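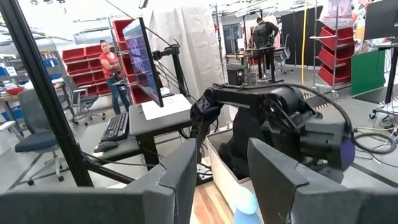 Laundry sorting and fabric bins: frequently asked questions
Sarkamside shared workspace. Last revised Nov 20, 2024

Which surface should be used for folding?
Use the wooden-topped table. Remove cups, tools and loose paper first. Wipe the top with a damp cloth and dry it fully before any fabric is laid down.

How should items be set out before they go into the bins?
Place folded cloths flat along the front half of the table and keep the open bins along the back. Leave a hand's width between cloths so that each can be lifted without dragging its neighbour. Items still to be folded stay at the back, between the bins.

Does it matter if a bin wall folds inward?
Yes. A wall that has dropped inward reduces the opening and catches the corners of folded cloth. Press the wall outward from the inside, then run a thumb along the bottom seam. A bin that will not stand unsupported should be filled from the weak side first.
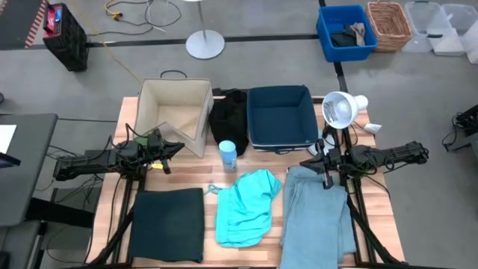

Tsutomu Tamura writes that dark garments should never share a bin with pale cloths, even when both have been washed, as lint transfers under light pressure. This has been adopted. Dark items go in one bin and pale items in another, and mixed loads are split at the table.

How many items may go in one bin?
The limit is 15 folded cloths. Above this the lower layers crease and the walls bow.

How are the fabric bins cleaned?
Brush out the corners, then sponge the inside with lukewarm water and a little mild soap. Do not machine wash. Air dry with the opening facing up. A padded rim holds water longer than a plain one and should be checked by hand before the bin is refilled.

Can fabric freshener be used on folded items?
Only on items which are to be left open to the air afterwards. Hold the bottle upright, spray from arm's length and apply no more than 3 short bursts per item. Wait until the cloth is dry to the touch before stacking it. Keep the bottle standing on the table when not in use, and wipe any drips from the wood at once. 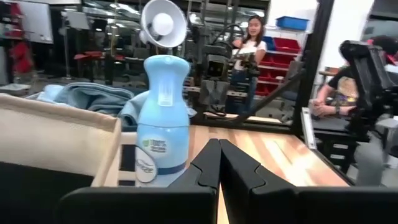 Storage and replacement

Where are spare bins kept?
Spare bins are stored flat in the Hailu cupboard. Return any unused bin there with its handles tucked inside.

When are worn bins replaced?
Stock is checked each December. Bins with split seams or detached handles are withdrawn, and replacements are ordered through Skostton.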